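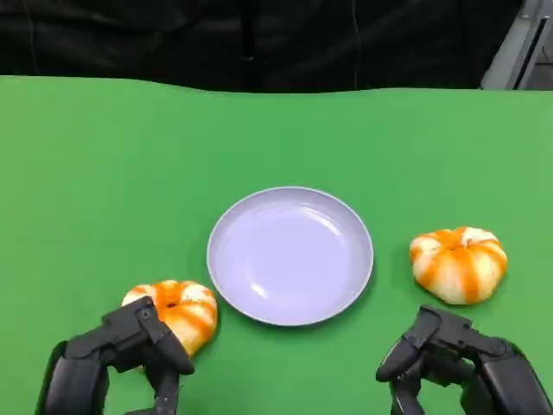 Budgeting for two arms: the consumables come first

Heikki Mustonen plans equipment purchases for Giko, which runs a two-arm manipulation bench at its Flernelano site. He starts a budget with the parts that wear out.

"The arm is one line in the spreadsheet. The gripper is one line plus everything you replace on it," he said. "Finger pads, screws, cables. If those aren't in the first-year figure, you will be asking for money in November."

His current plan allows $2,625 for spares, split between the left and right hands. Cables take a larger share than he first expected, and he now orders them in lots of 10.
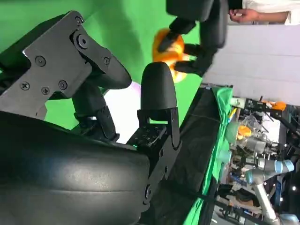

Mustonen also budgets separately for cameras at the wrist and above the table. He treats mounts as spare parts and keeps drawings for all of them. Lead time matters more to him than unit price. Giko compared quotes from Akolgo and Jotberg for the same hand, and the cheaper one came with a wait of 22 weeks.

"A bench that is down for half a year has a cost. Put it in the comparison," he said.

For test objects he spends little. Plates and small striped pumpkins cover the pick-and-place work, and a green cover on the table is cheap to replace. 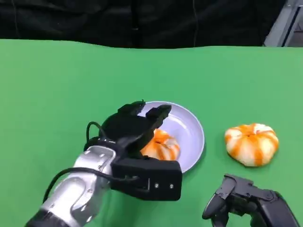

Left gripper over the plate during pick-and-place work, with a second pumpkin to the right.

Asked what he would change in the next round, Mustonen named service terms. The present contract covers the arms but leaves out the hands. He wants both under one agreement, with a fixed response time, before he signs for a second bench.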